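Robotic Suturing Open Afternoon: Notes for the October Group
Handout to go with the visit to the Vetumer training lab, Stundale campus

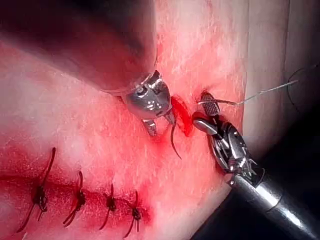
What are we meant to get out of watching somebody else suture for an afternoon?
A feel for how the instruments move, mostly, and a list of things to look for when you sit at the console yourselves next month.

I've run this visit a few times now and the same questions come up on the bus home every year, so I've written up what I say (minus the swearing at the traffic) and you can have it on paper. Read it before your first console session. It isn't examinable, but Marlene will absolutely ask you about it.

Getting yourselves organised

The demo suite is at the far end of the ground floor, past the simulation wards. Sign in, leave bags in the lockers, and please don't lean on the vision cart. Marlene Batista runs the floor and what she says goes. Benoît Hervieu was at the console for our lot, with Natália Kratochvíl on the patient side swapping instruments. If you lose the group, Benoît's voice carries, so follow that.

The task

It's a synthetic skin pad with simulated blood, and the job is interrupted sutures along an incision. I know some of you were hoping for something more glamorous! But interrupted sutures are a lovely teaching task, since every stitch is the whole job in miniature: take the bite, pull through, tie, cut, move along. If you fluff one you get to start clean on the next. A running suture isn't nearly so forgiving.

By the stage in the picture there are four tied along the closed seam, and the red slit up near the jaws is still open. Have a look at the tails on those four. They're not all the same length, and the leftmost has a really long one. Look at the knots as well: the second sits a bit below the seam while its neighbours are on it. I'd like you to get into the habit of noticing that sort of thing in other people's work, because you'll need to be a lot fussier about your own.

The wrists

Everybody goes on about the wrists, and fair enough. Your laparoscopic grasper is a stick with a jaw on the end: in, out, pivot, spin, open, close. Put a joint near the tip and suddenly you can come at tissue from angles the straight stick can't reach. The needle driver coming in from the right is the one to study. You can see the cables and little screws in its wrist, and the crosshatching on the upper jaw that gives it grip on whatever it's holding. Just now it's holding thread.

Raphaël Millet asked a very good question about the cables, so I'll repeat the answer for anyone who was at the back. The motors live up at the arm, well away from the tip, and the cables carry the movement down the shaft. Cables stretch and wear. Instruments therefore have a limited life, and the system keeps count of uses for you. When it says an instrument is finished, it's finished, no matter how good it looks.

Tension without touch

Now for the bit that catches everyone. On the system we use, you can't feel the thread. You pull, and your fingers get nothing useful back. So what do you go by? Your eyes. Watch for these:

- Sag. A thread with a bit of droop in it has slack to give. The pale one running from the needle driver is nearly straight with a slight sag, and I'd call that a comfortable hold.
- Blanching, or on a practice pad, puckering at the edges.
- The knot itself. If it's digging in, you've gone too far.

Baptiste Maillard, who taught me, had us tie 100 knots on the bench by eye before he'd let us near a patient-side cart. I thought it was ridiculous at the time and I've made every group do it ever since. Your knot sheets are due at the first console session.

Loose thread

Keep track of it. There's a loop of dark thread arcing through the air over on the right, and loops like that love to catch on a wrist joint when your attention is on the jaws. Zoom out now and then, find all your thread, zoom back in. It feels slow and it saves you ages.

Never grab the thread you mean to keep anywhere near the middle if you can help it, either. Serrated jaws are rough on suture, and a crushed bit is where it'll snap.

Having a go

You'll each get a turn on the Azevedo trainer in room 243. It's the older console, the clutch pedal is stiff, and the armrest needs a good shove to lock. Set your eyepiece height first! Half the sore necks I hear about come from people too polite to adjust the chair. Start with ring transfers, then pick up a needle and simply reorient it, over and over, until it stops feeling like you're wearing someone else's hands.

Before next time

Bring your knot sheet and one written question about the demo. The reading is the chapter on instrument exchange in the Clultcombe workbook, starting at page 426. If you missed the visit, see me in the tea room after the morning session and we'll sort out another spot with Marlene.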